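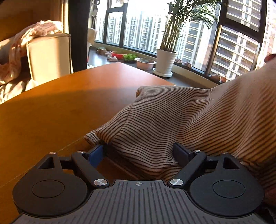 Zurkine, January

My mother ironed tea towels. I fold mine on the big table by the window, badly, and usually at three in the afternoon when the sun comes in low and the wood goes the colour of marmalade. It's the only bit of housework I look forward to!

I'd been a basket person for years (clean things in, clean things out, creases all round) until I spent a morning with Radomír Kolář, who used to run the linen room at the Hotel Paulík. They got through 200 pieces before lunch there. He watched me do one and sighed.

Stripes are your friend, he told me. Anything with a narrow stripe shows you straight away if you've gone crooked, so start with those and leave the plain stuff till your hands have warmed up. Lay it out, smooth from the middle, and find your corners before you do anything else – I always grab a corner and hope, and then wonder why I've got a lump.

42 shares · 117 comments

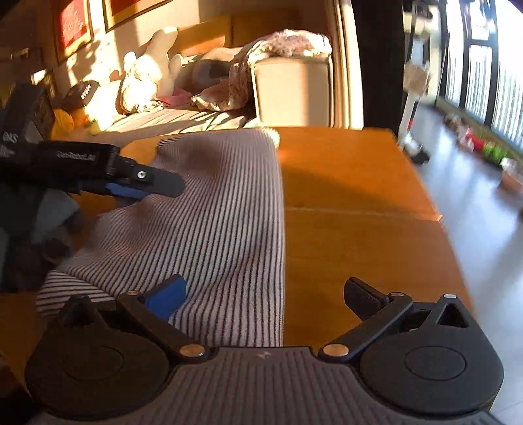 Corners first, then the sofa

Folding needs a clear table, so whatever lives on it has to go somewhere. In my experience that's the sofa. Soft toys, cushion, blanket, bag, the lot. Radomír thinks this is cheating and I think he's never had a plush rabbit collection in the family.

Fold long edge to long edge, give it a stroke with the flat of your hand, then thirds. I do the towels first and shirts after, with the radio on, and if the sun moves off the table before I've finished, the socks wait till tomorrow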